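Picking up spring hand grippers: two fingers or three?

jliao
Posted November 20, 2018
I'm setting up a pick and place cell for hand exercisers, the adjustable kind with two foam handles and a coil spring. They come to us mixed up and need to go into a tray with the handles facing the same way. I have two end effectors on loan, a Moltell parallel jaw and a Rumel three-finger, and a Drandar arm that takes either. The camera is an old colour one with a fixed lens.

What I've done up to now:

1. Laid a batch on the floor and handled them myself, to see which grasps are worth programming. They end up at all angles, some with the hinge towards you and some with it away. Black foam on a beige tile is an easy colour to separate. The ceiling lights showing up in the polish are less easy.

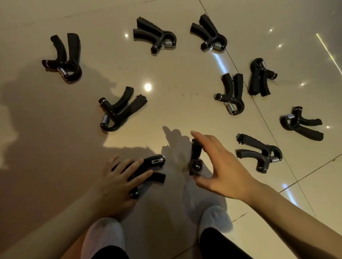
2. Ran the Moltell from above, closing across one handle near the hinge. 600 attempts, 32 drops. Most of the drops were a slip on the foam.

3. Ran the Rumel on the same batch, closing round the hinge loop. Fewer drops, but it kept catching the spring, and I stopped before I had a number I'd trust.

Has anyone used either of these on something that flexes when you hold it?
Jinlong Liao

tobermory
Three fingers is the wrong tool for this. You've got a flat thing lying on a flat surface. Take the Moltell, put rubber pads on it and grip the metal at the hinge end if you can get at it.

pegboard_sue
I don't agree. Rubber on foam still creeps if the wrist turns quickly, and he has to turn every one of them to get them facing the same way. I'd slow the wrist down before buying anything. What's it set to?

jliao
Full speed, same as the other axes. I hadn't thought to change it. The trouble with the hinge end is that the spring sits right beside it, so there isn't much clear room for pads.

tobermory
Then go for both handles at once and squeeze them a bit. The spring pushes back against the jaws and does the holding for you.

jliao
I tried that by hand. With the handle tips up you can close on both and it feels secure, but the adjustment changes how hard you need to squeeze, and I can't count on them all coming in at the same setting. Lying flat, they want a different approach again. 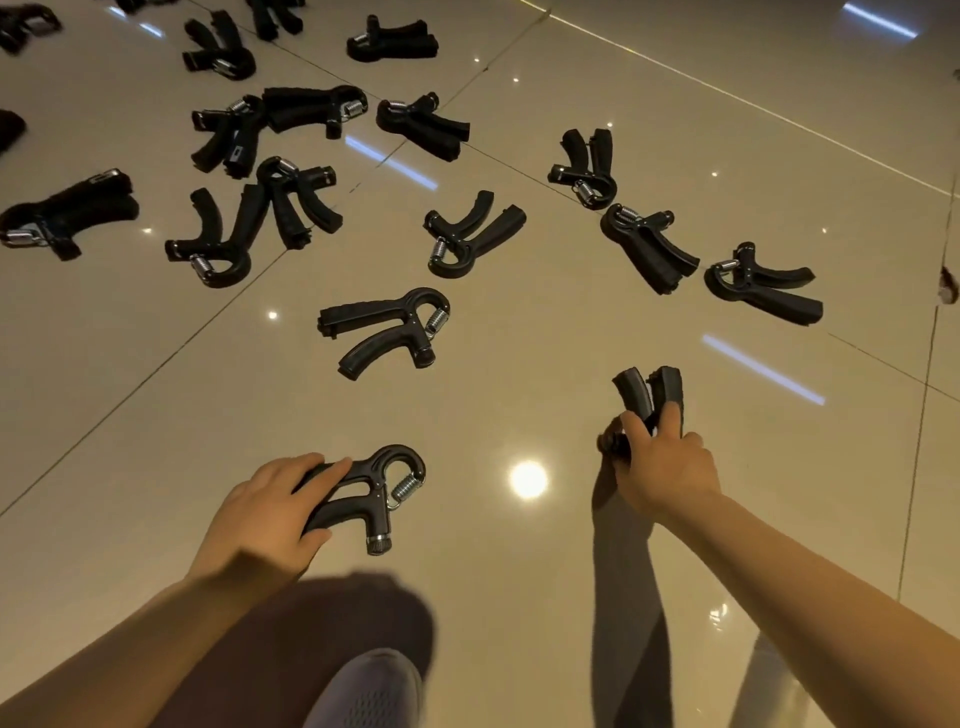
pegboard_sue
Force limit, then, and let the jaws stop where they stop. The Cui controller will do that without extra hardware. Does yours?

jliao
No, mine is position only. I could borrow a Cui in December.

halfpint
Sort the camera out first. You'll get bright spots off a shiny surface whatever fingers you bolt on, and the metal on the springs will glint too. Try a matt mat under the lot and tilt the camera 15 degrees off vertical. My own misses dropped a lot with the mat alone.

tobermory
He's asking about drops. Those are after it has found the thing.

halfpint
A drop can come from a bad angle estimate. If the jaws land crooked on a round handle it rolls out.

jliao
Fair point, and I didn't log the angle error. I'll put a mat down, turn the wrist down to half and run the Moltell again with the same count before I touch the Rumel. I'll put the drops up here split by which way round they were lying.

pegboard_sue
Log the knob setting as well if you can read it.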